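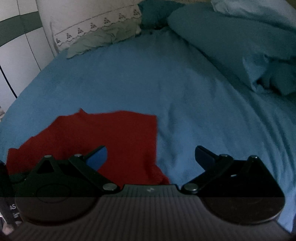
Leena Koivisto: ok but can any of them fold a shirt yet. one shirt. I have been hearing "next year" from you people for as long as I've had kids

Fair question Leena, and I've got a lunch break, so let's go. Short answer, sort of. Long answer is a thread.

Folding on a table, from a flat start, same shirt every time – yes. That's been fine for a while. You could put it in a shop window and folks would stop and watch.

Folding off a bed, from however the shirt landed – no. Not in any way you'd pay for. Soft mattress, soft sheet, soft shirt, nothing pushes back.

People hear "shirt" and picture the folding. Folding is the easy half. Finding the hem is the job. Which edge is an edge and which is just a crease that looks like one.

A mug is a mug from every side. A T-shirt has no shape till you give it one. Ask anybody who has tried to write down rules for it. I tried, 17 pages, threw them out.

Now everybody does it by showing. You do the chore by hand, lots of times, the machine learns from that. Better than my 17 pages, I'll admit it. Still hungry for examples though, and they have to be messy ones or it only learns tidy bedrooms.
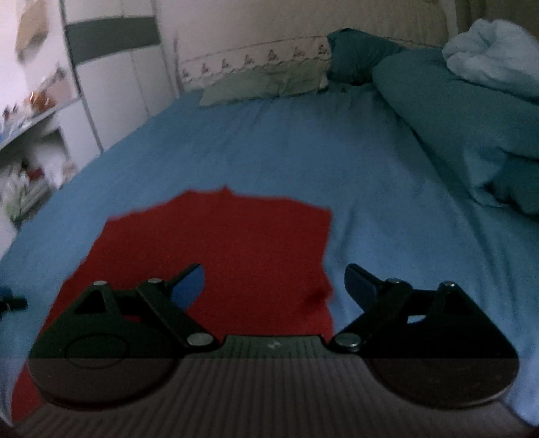
And messy is slow. We logged 613 tries at Kumholm last winter, cloth only, no hard objects. Eino Harju did most of the nights. He says he now folds his own stuff worse than before.

Of those 613 I would put maybe half in front of a customer. The rest were a lump. A folded lump, if you're generous.

The failure that bugs me most – grabs two layers when it wanted one. Looks great till the lift. Then the whole thing comes up like a rag and you start over.

Second most, grabs the sheet along with the shirt. Teh bed gets folded too.

Aiman Subramaniam asked about shop floor, he runs returns at the Fernby warehouse. Different story there. Hard totes, boxes, bags with a barcode, same light all day. Machines earn their keep on that right now, no argument from me.

But send him a returns bin full of sweaters and he's back to people. He has 7 on that line and isn't planning to lose any. Sweaters inside out, sleeve stuck in the neck, tags missing. One person clears that without looking up.
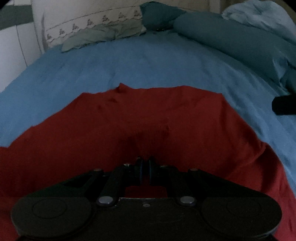 Speed is the other thing the videos hide. Check the corner of the clip for a "4x", it's nearly always there. Our best run on a single shirt was 69 seconds, and that's with a clean grab on the first go. My mother does it in four while talking on the phone. And color helps us a lot more than we like to say in demos. Red cloth on a light blue sheet, you can find that outline half asleep. Now do a gray shirt on a gray blanket with the curtain half shut. Ljubica Yordanov has been pushing for exactly that test since October and she's right, we keep putting it off.

Somebody will say buy the Kettunen folder. I've seen the Kettunen folder. You clip each shirt in by hand, then it folds. The clipping is the part I wanted rid of.

What I'd trust in a house today – floors. Dishes out of a rack, if they're the dishes it knows and you don't mind the wait. Wiping a flat counter. Carrying a basket from room to room if you have no stairs.

What I wouldn't – anything with a fitted sheet. Making the bed. Matching socks is a weird one, the matching is solved, picking up one sock at a time isnt.

Tapio Juntunen thinks I'm too gloomy and that the Dronulthorpe group will have shirts done before summer. Could be. I bet him a dinner.

So Leena, one shirt, picked off an unmade bed, no help, normal speed. Not yet. Ask me again when I've either eaten that dinner or paid for it.

Back to work, will answer replies tonight. Yes I saw the towel question. Towels are easier, four corners.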